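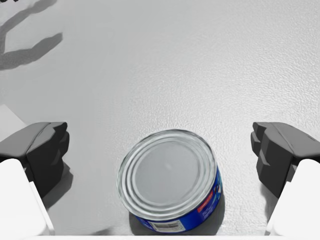 About Us – Muvirell

Home | What We Do | People | Docs | Jobs | Contact

Posted in: Company / Who we are

June 12, 2026 – by Ilari Partanen

Short version – we write software that tells robot arms what to do with their hands. Perception, grasp planning, the control loop underneath. No hardware of our own. You bring the arm, we bring the code, and the two get introduced in simulation first.

Most of our week goes into the last few inches before contact. Where is the can, how wide is it, are the fingers open enough, is it closer to one pad than the other. A can standing off center between two open fingers is a normal Tuesday for us. Close without correcting and one pad gets there early and shoves it. So the planner shifts the wrist, or slows one approach, or backs out and asks for another look. Shiny lids are a pain for depth. We have a lot of shiny lids.

What we make:

Landuvance – the planner. Takes a pose estimate and a gripper model, gives back a ranked list of grasps and a path to each. Version 4 went out in March.

Harkier – the perception side. Object pose, plus a confidence number we try hard to keep truthful. Still beta, the docs are behind, sorry.

Sepp – small command line tool for replaying runs. Started as an internal script and then customers kept asking for it. Steps through a run tick by tick with the camera view and joint states side by side.
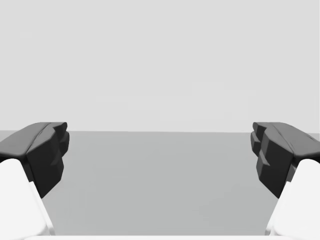 Simulation & Control Team

Three of us full time, and we own everything from the scene files up to the commands the arm recieves. Scenes stay plain on purpose. Gray table, pale backdrop, gripper open, nothing in it – that's the start state we check before any objects go in. If the finger models don't line up there, no point going further.

The nightly suite is 330 scenes, 70 of them with nothing to pick up at all. Those check that the planner says "no grasp" and leaves the arm alone. Boring to write, they've caught more bugs than the rest put together.

Working with us: send a robot description file and a list of the things you need picked up. We'll build the scenes, run them and send you the logs, including the bad ones. Pilots run 4 weeks. After that you get the source for your integration and a person to email, usualy Ilari.

We don't do mobile bases or anything that flies.

Questions about Landuvance licensing go through the contact page. Bug reports too for now, until the tracker move is done.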